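The Eggplant Problem

The planner failed for the ninth time at four in the afternoon, and Hannelore Lüthi wrote the number on the whiteboard under the others.

It was August. The air conditioning at Vorero ran on a timer set in some other building, and on a Sunday it shut off at noon. She had propped the door open with a box of printer paper.

The log said what it had said the other eight times. Grasp candidate found. Approach path found. Approach path rejected, cost exceeds limit. The arm had stopped above the bin and waited for her.

"Cost of what?" she said.

Dalgleish looked up from the other desk. He had written the cost function two years ago, before she was hired, and he had been polite about it all weekend.

"Could be joint travel," he said. "Could be clearance."

"It has plenty of clearance."

"Then the planner doesn't think so."

She pulled up the point cloud and turned it with the mouse. The segmentation software was called Zillix, and it colored each object it believed in. The squash was green. The orange was pink. The eggplant was two things, a blue thing and a red thing, split where the overhead light made a streak on the skin.

She zoomed in. The red piece had no grasp assigned to it, so the planner treated it as an obstacle. Every path to the blue piece ran into the red piece.

"It thinks the eggplant is in the way of the eggplant," she said.

Dalgleish rolled his chair over and read the screen for a while.

"Merge threshold," he said. "What's it set to?"

"Twelve."

"Who set it to twelve?"

She opened the history. The change had gone in one night in the spring with the message "temp fix for shiny cans." It had his initials on it.

"Oh," he said. "We had a customer with cans."

He went to get water. She changed the threshold to 26, which was the old value, and saved it. Then she thought about the cans and put it back. She spent an hour writing a check that let two neighboring pieces join if the surface ran on smoothly from one to the other, whatever the light was doing. It was dull work and she liked it. She ran the tests. Two failed, both from a typo, and she fixed the typo.

At six she reloaded the scene and started the run at quarter speed.

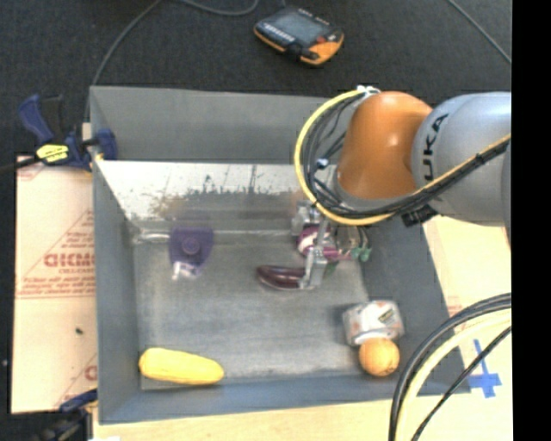
She kept her eyes on the monitor. The planner drew its path as a thin white line, and the line went down to the eggplant and ended there. The eggplant was all one blue. The cost came back under the limit. The log printed "executing," and a second later it printed "contact."

"Well?" said Dalgleish from the doorway.

"It's planning a lift."

He came and stood behind her with two paper cups. The gripper force climbed in small steps on the graph and leveled off. The lift path appeared, a short one, straight up and then over.

"You left the threshold alone," he said.

"For the cans."

"They canceled, you know. The can people. Right after New Year."

She turned around. "The change is from April."

He thought about that. "Then I don't know who it was for," he said, and handed her one of the cups.

The log printed "lift complete." She wrote a ten on the whiteboard, drew a circle around it, and queued the one that looked like a red onion.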